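Notes on the Rearrangement of the Storage Room at Trodard

It has been my practice to record on this blog the smaller pieces of work that occupy a season, and in February most of my attention went to the storage room at Trodard. Readers who follow the Jisville posts will recall that the shelving had been left undecided. The matter is now largely settled.

The principal change concerns the bins. Cardboard had served us for eight years and had begun to sag, and it was agreed with Benedikt Haslinger that plastic would replace it wherever parts were to be kept on an open rack. Blue was selected for the storage bins. The ribbed pattern was preferred, as it is easy to grip when a bin is drawn forward.

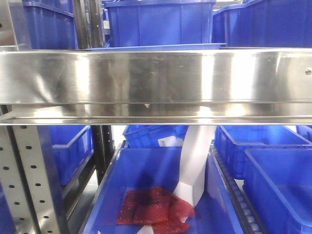 Blue storage bins on the upper and lower levels of the rack.

Labels remain a weakness. Those in use are small and must be read at close range, and Mr. Haslinger has proposed a larger format. I have asked that the wording be agreed upon before any are printed.

The racks themselves were retained. Stainless steel was costly at the time of purchase, but it wipes clean and the joints may be tightened with a hex key. Each bracket is to be checked once a year, and any bolt that turns freely is to be reported to me.
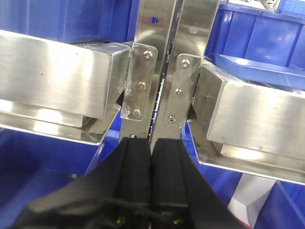
Steel brackets and hex socket bolts at an upright.

Scuffs on the brackets are not considered a fault and will not be polished out.

The Work Surface

Considerable discussion was devoted to the gray surface with the red rail. Zachary Arsenault wished to have it covered. I held that a matte surface is easier on the eyes during a long afternoon, and it has been left as it was. The red paint will be touched up when chips appear. 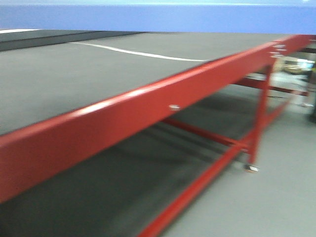 Rollers and Daily Use

The white rollers are to be kept free of tape and string, both of which wind themselves tightly around a roller and take a good deal of patience to remove. A dry cloth is sufficient for ordinary dust. 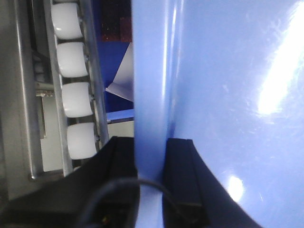 Mr. Arsenault has also requested a second set of bins for the Wutia parts, which at present share space with the Wyss order. I am inclined to approve the request, provided that the lower shelves are filled first. We will take up the question on Monday, together with the labels.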